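How to Keep a Poker Log You Will Keep Past October

Posted 2022-06-03 in Getting Started

Most players have a clear picture of their results. They are up a little, they had one bad month, and the bad month was the dealer's fault. Then they start writing things down and the picture gets less flattering.

A log takes four minutes a session. You need a spreadsheet, a phone, and the willingness to type a minus sign.

Step 1. Set up the columns

Open a blank sheet and make these: date, room, game, stakes, hours, buy-in, cash-out, result, notes. Leave it at that for now. My first sheet had 14 columns, including one for what I had eaten, and I gave up on it within a week. The sandwich data remains inconclusive.

Put every rebuy in the buy-in column as one total. People love to forget the second rebuy. It happened late, they were tired, and surely it was more of a loan to the table.

Step 2. Log it before you drive home

Type the numbers in while you are still in the parking lot. By the next morning a loss of 385 dollars has become "a couple hundred," and by the weekend you broke even.

If you play online, download the hand histories too. Menetti saves them to a folder on your computer by default. On Drernik you have to ask for them under Account, then History, and the file shows up by email whenever it feels like it.

Step 3. Write one note, and keep it short

One sentence on the hand that bothered you most. Position, stack size, what you did. "Called off with second pair on the river, button, 80 big blinds" is a good note. "Unbelievable" is not, though my own sheet has plenty of them.

Add how you felt if it mattered. Tired, bored and stuck are the three words I use most – draw your own conclusions.

Step 4. Split cash games from tournaments

Use separate tabs. Tournament results are a long string of small losses with a nice one now and then, and mixing them with cash will make both look strange. For tournaments, swap the hours column for number of entries and add your finishing place.

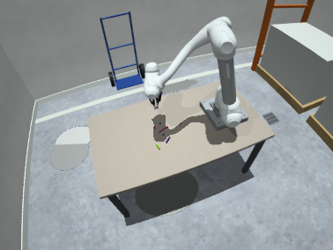 Step 5. Review once a month

Pick a date and sit down with the sheet. Sort by room first, then by stakes, then by length of session. I learned that I lose money at the Isberg card room after midnight, something the regulars at Isberg had known for years.

Don't change your game over one month. Over 14 sessions you can run hot or cold for no reason at all. Look for leaks that keep coming back in the notes, and work on one of them.

Step 6. Back it up

Keep a second copy somewhere else. I lost a whole winter to a dead laptop, and it was the good winter, naturally.

If spreadsheets make you itchy, the free version of Tang does most of this on a phone and will export to a plain file. Turn off the confetti in Settings. It goes off for any win, including the one where you finished two dollars ahead after nine hours.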